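Zevura G2 parallel gripper: three weeks on laundry tasks
Reviewed 20th January
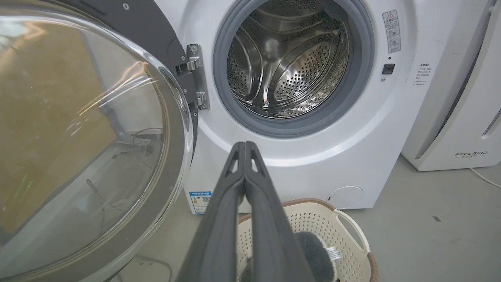
What was tested

The G2 is a two-finger electric gripper with long, tapered fingers, each with a triangular cut-out near the tip. I ran it against the Cemen P4, our standard gripper since September, on the same arm, with the same Kendley controller and a wrist camera on both. The task was front-loader work: reach into the drum, grasp a garment, withdraw, release over a basket. Each gripper did 300 cycles.

Reach and clearance

Finger length is the main reason to buy this unit. With the fingers closed, the tips pass the rubber door gasket with room to correct. The body behind them is another matter. It widens quickly, and on steep approaches it met the gasket before the tips reached the back of the drum. Flattening the approach angle fixed most of this. The P4 has a slimmer body but shorter fingers, and on balance it reached less of the drum.

Grasping

Cycles without a dropped garment: G2, 277; P4, 254. Of the 23 drops with the G2, most were single socks lying flat against the drum wall. Towels and fleece gave no trouble. The fingertips flex slightly under load — useful on fabric, less so on a door edge.

Camera view

Closed, the fingers sit in the centre of the image and hide whatever is directly below the target. Opening them before the final approach gives a better view of the drum. Reflections off polished steel upset the depth estimate with either gripper, so I would not mark the G2 down for that. A Cowie diffuser on the work light helped a little.

Controller and setup

The Kendley driver recognised the gripper on first connection. Force limits are set in percent, which is a nuisance; I would have preferred newtons. Default closing speed is too high for light fabric. The manual runs to 132 pages and covers recalibration in a single paragraph.

Verdict

Recommended for drum and bin work where reach matters. For tight openings approached at an angle, the P4 is still the easier fit. Spare finger pairs are sold separately, and the mounting screws are not included.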